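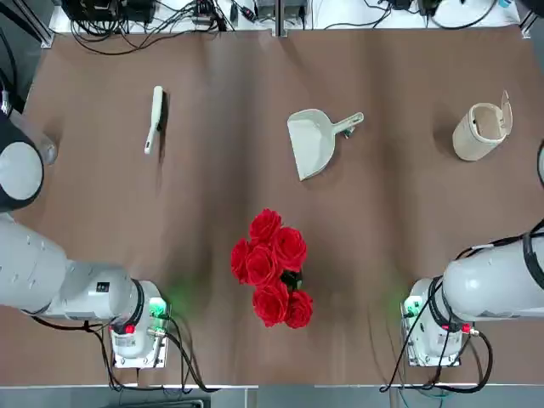
**How many demonstrations does the robot need before it can sweep the table alone?**
Plan for 50 good ones. With fewer than this, the arms usually learn to move to the brush but not how to finish the job.

## 6. Recording the table-sweeping task

This section assumes that both arms are calibrated (section 4) and that the operator has passed the free-motion practice in section 5. The operator controls the two arms remotely from the Tundside hand controllers. The recording software is Skasent.

### 6.1 Prepare the table

1. Lay the brown sheet on the table and pull it until it is mostly flat. Small wrinkles are allowed.
2. Place the hand brush and the dustpan where the arms can reach them without stretching.
3. Place the trash bin and open its lid by hand. Opening the lid is not a part of this task.
4. Put the roses on the table. They are there as an obstacle, and the robot must learn to leave them alone.
5. Put a small amount of white debris on the sheet. Use dry paper pieces, never powder.

> **Note:** Between demonstrations, move the brush, the dustpan and the bin a little. If they always start at the same point, the robot learns the point and not the object.

### 6.2 Record one demonstration

1. In Skasent, open the project and choose **New episode**.
2. Hold both controllers in the neutral position until the software shows *Ready*.
3. Press **Record**. Wait one second before you move.
4. Pick up the brush with one arm and the dustpan with the other. Close the gripper slowly on each handle.
5. Lower the dustpan until its lip just meets the sheet, then sweep toward it with short strokes.
6. Put the brush down. Keep the dustpan level while you do this.
7. Carry the dustpan to the bin, tilt it over the opening and hold until the debris falls.
8. Return the dustpan to the table and open both grippers.
9. Press **Stop**, then mark the episode as *Keep* or *Discard*.

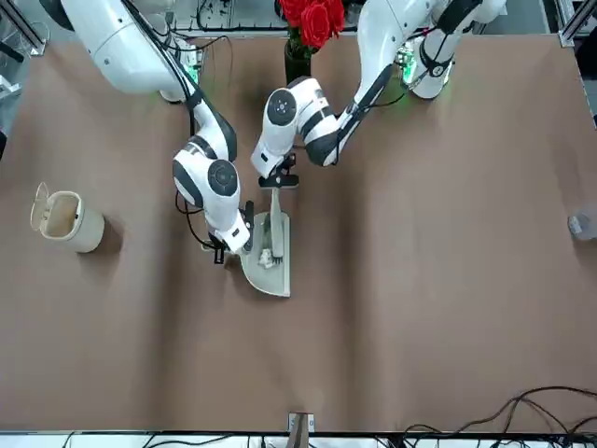

Abelardo Leiva asks whether it is permitted to let go of the dustpan in the middle of an episode and take it again with a better grip. It is permitted, and such episodes are useful, provided that the dustpan is resting on the table when the gripper opens. Do not change the grip in the air.

> **Caution:** Do not press the lip of the dustpan hard into the sheet. The operator does not feel the force through the controllers, and the wrist joint may stop with error 169. If this happens, release both controllers, raise the arm with the manual jog and discard the episode.

### 6.3 Which episodes to keep

Keep an episode when:

- the debris is in the bin at the end, even if one stroke missed
- the arms did not touch each other
- the roses were not moved

Discard it when the operator paused for more than nine seconds – the robot will copy the pause. Discard it also when a person reached over the table during the recording.

A slow but smooth episode is better than a fast one. In our tests at the Nustville site, new operators had around 49 usable episodes after the first full day of work, so please do not plan the training run for the same evening.

### 6.4 After the session

1. Open both grippers and move the arms to the park position.
2. Choose **Export** and select the Vergara format.
3. Check that the number of exported episodes is the same as the number marked *Keep*.
4. Close the lid of the bin and remove any debris that is left on the sheet.

If the two numbers in step 3 are different, do not delete anything on the recording computer. Repeat the export first, and see section 9 if the difference is still there.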